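Thread: Teleo hand grippers, the starter kit. Worth the money?

tamarack_jo
Posted 9 October 2026
Our group is thinking of ordering the Teleo kit, two hand-held grippers with the blue pads, to record small-object demonstrations. Laveck sells it with 80 hours of upload included. My question is only for small things: rings, chains, thin cord. The brochure from Laveck shows cups and boxes, and this does not help me. Has somebody tried jewellery?

brackenfold
Yes, we have had the kit since July. We work at a table with a dark cloth and a green jewellery tray, and we sort pieces between the tray and the cloth. The pearl flower brooches are easy to grasp. The silver ring is the difficult one, as it lies flat and the fingers are wide.
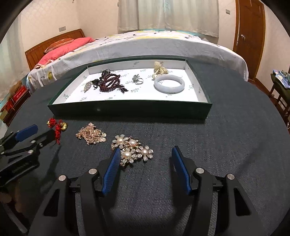

Dencombe Handling Group, Small Objects Team

brackenfold (continued)
I forgot to say that the pads are what you pay for. The texture holds a bead strand without squeezing it hard. Replacement pads are sold only in packs of 7, and I find this a strange number for a tool with two fingers.

quillpen
I do not agree about the pads. On fine chain ours slip very often, and we went back to the Panganiban set, which has narrower tips. It costs 159 dollars more, but we lose less time. For cord, Teleo is fine.

brackenfold
Maybe you close too fast? With chain I take the thickest part first, for example where the charms are. A red knotted cord is the most friendly object for a beginner. I would start there and leave the chain necklace for the second week. 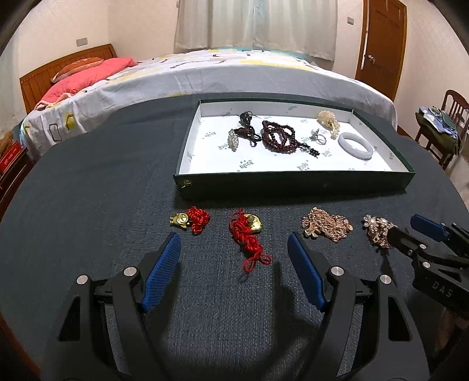
quillpen
Speed was not our problem, we tried it slow as well. Laveck told us the pads need 1,000 closings before they become softer. If this is true, it should be written in the manual.

tamarack_jo
Thank you both. Does Laveck lend a kit for trial, or must I buy it first?

brackenfold
They lend one, but you pay the shipping both ways. Ask for the spare screws too, they are not in the box.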